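Community Help > Local Government > Public Meetings

Can the town council read my written comment out loud and leave my name off?

Asked by Kumiko Sugawara, Zoltcombe

Our council is taking comments on a proposed statement against harassment of customers and staff at immigrant-owned shops on Brastidach Street. It came up after some ugly posts on the town's neighborhood page. I work at one of those shops and want to send something in, but I don't want my full name and home address in the minutes where the people writing those posts can find them. The notice on the town site says comments must include "name and address for the record." Comments close 25th October.

I called the clerk's office twice and got two different answers. The first person said I could ask for initials only. The second said anything sent in is a public record and they can't change it. Has anyone here dealt with this? Two things I need to know:

1. Do I have to give my street address, or is the town enough?

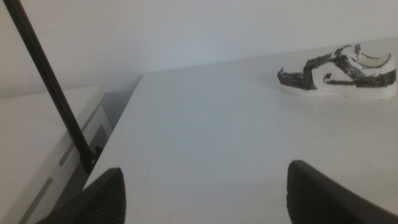 2. If I send it by email, does my email address get posted too?

I'm not trying to hide from the council. They can have my name. I just don't want it online.

3 answers

Answer from Doina Kelmendi (19 votes)

I was a deputy clerk in a different town for a while, so check this against your own state's rules.

There are two separate things here, and I think the two people you talked to were each answering one of them. The first is what gets read aloud or printed in the agenda packet. The second is what the town has to hand over if someone files a records request. The council usually has a lot of room on the first and very little on the second.

Where I worked, the packet showed name and town only. Street addresses were used to check residency and then blacked out before posting. Emails were copied into a plain document, so the sender's address didn't show up. The originals stayed in the file. Someone could ask for them, and in my time almost nobody did.
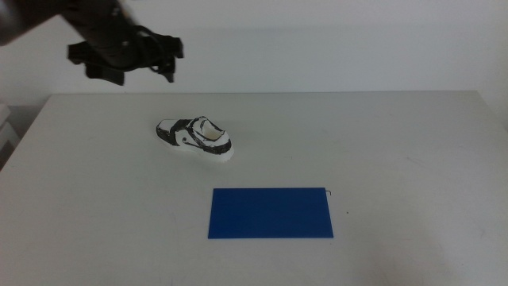 Black gripper over a white tabletop

What I would do is write to the clerk, not call. Ask for the public comment policy by name and ask which parts of a comment are posted online. Get the answer in writing before you send the comment. If the policy says street addresses are required, ask if a work address or a PO box is accepted. Many places take either.

Also ask about the video. If the meeting is recorded and the clerk reads your full name into the microphone, blacking out the packet doesn't help you much.

Answer from user alcantara37 (4 votes)

just use a fake name, they don't check. I did it for the parking thing and it got read fine

Comment on this answer: Please don't do this. Some towns throw out comments they can't match to a resident, and on a topic like this one somebody will use it to say the supporters aren't real.

Answer from Skurnport Tenant (11 votes)

Another way to do it is a group letter. We had a similar situation in Skurnport in December, with flyers left on cars outside the mosque. A few people wanted to speak up and didn't want to be singled out. One of the local business owners sent a letter signed by the shop, and it said that employees had helped write it. Her name was the only one in the record. There was also a petition with 157 signatures. The clerk listed the total in the minutes and kept the signature pages in the office.

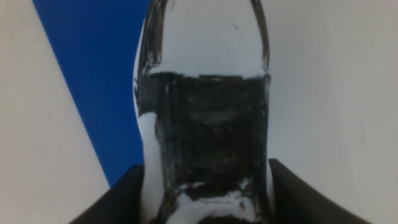
The letter got more attention at the meeting than the single comments did. Two council members quoted from it before the vote. If your boss is willing to sign, I would ask. If not, try a church or a tenants' group, or a council member who already supports the statement. Council members can read part of a constituent's letter during their own time and say it came from a resident.

If any of the posts name you or your shop, save copies with the date and the web address showing. Report threats to the police separately. The council comment doesn't count as a report.

Update from Kumiko Sugawara

Thanks. I wrote to the clerk and she sent me the policy. Name and town are posted, street address is not. Emails get retyped. The owner of our shop is also going to sign a letter. I'm still waiting to hear about the video.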